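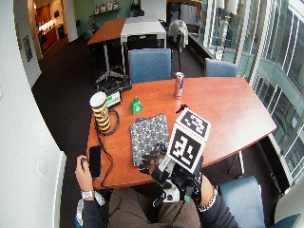
Shagufta Marwat would keep every drink off a table that has a notebook on it, and she wrote in to say so after the April page went up. Her rule at home is that cups go on the windowsill and paper goes on the table. Several readers agreed with her. Several more said they had never managed it for longer than a morning.

Tables in Use is the part of the Candthorpe Furniture Pages where we show tables with things on them. Most furniture pictures are taken with the surface cleared and a bowl of lemons in the middle. These pages are for the other hours of the day, when the table holds a drink, some paper and whatever came out of somebody's bag.

Red-brown table, afternoon

Patterned notebook, tall banded cup, slim can. The polish is good enough to show a faint reflection of the can on the wood.

The cup is the tall tapered kind, black and yellow, and it stands on the left side of the table. The can stands well back, near the far edge.

The small green triangle behind the notebook has a white symbol on the front. We don't know what it is. If you have one, write in.

The notebook cover is a repeating pattern in cream and dark blue-gray, floral or circular depending on how you look at it. Light covers show up well on this color of wood. Dark ones tend to get lost, and so do phones and glasses cases.

About the table

It came from the Jayawardena workshop on the north side of Candthorpe, which closed its showroom a while ago and sold off the floor stock. The price was $400, without chairs. It seats 8 if two of them are children. The workshop delivered it upside down in a van with a blanket under it, and the legs went on in the hall.

The finish has been looked after with Skulix paste, the clear one. It goes on with a soft cloth, sits while you have lunch, and comes off with a second cloth. Use very little. The first time we used too much and the surface stayed tacky until the next day, and every sheet of paper put down on it left a bit of lint.

In between, a damp cloth and then a dry one is enough. Wipe along the grain. Crumbs collect along the edge nearest the chair, so start there.

Drinks on polished wood

This was the main subject of the letters, so the useful parts are collected here.

Cold cans are worse than hot cups for leaving marks, according to Naveed Baloch. He puts a folded napkin under anything from the refrigerator and changes it when it gets soggy.

Oluwaseun Isah uses 2 cork coasters and keeps them at the back of the table, one for each end. Guests find them there without being told. He gave up on felt ones after they stuck to the bottoms of glasses and dropped off on the rug.

For a white ring that is already there, Uzma Mengal suggests leaving it alone overnight before trying anything. Some of hers were gone by breakfast. The ones that stayed came out with a little paste and some patient rubbing. She does not recommend mayonnaise, which she tried once and could smell for a week.

A tall cup tips more easily than a mug. Put it on the side you don't write with and push it back past your elbow.

Notebooks and pens

Writing on a single loose sheet will dent a soft finish. A notebook under the page takes care of it. So does a place mat, though Khurram Bhutto finds that his slides and uses a sheet of cork from the craft store, trimmed to size with kitchen scissors.

Watches and bracelets scratch too, mostly along the front edge where the wrists rest. The scratches are fine and run in all directions. Paste hides most of them for a couple of months. A long sleeve pulled down over the wrist helps, and a chunky bracelet can come off for an hour of writing.

Check the backs of spiral notebooks for a loose end of wire. We have one long scratch from exactly that, on a different table, and no amount of polish has done anything for it.

Sending in your own

We would like more tables from kitchens and back porches. Leave the things where they are. Tell us what the wood is if you know it, where the table came from, and what you clean it with. Painted tables are welcome, and so are folding ones.

The next page will be on Novel, the café by the Candthorpe bus station, where the tables are old school desks with the inkwells filled in. Shagufta has asked whether they allow drinks. They do, with a saucer.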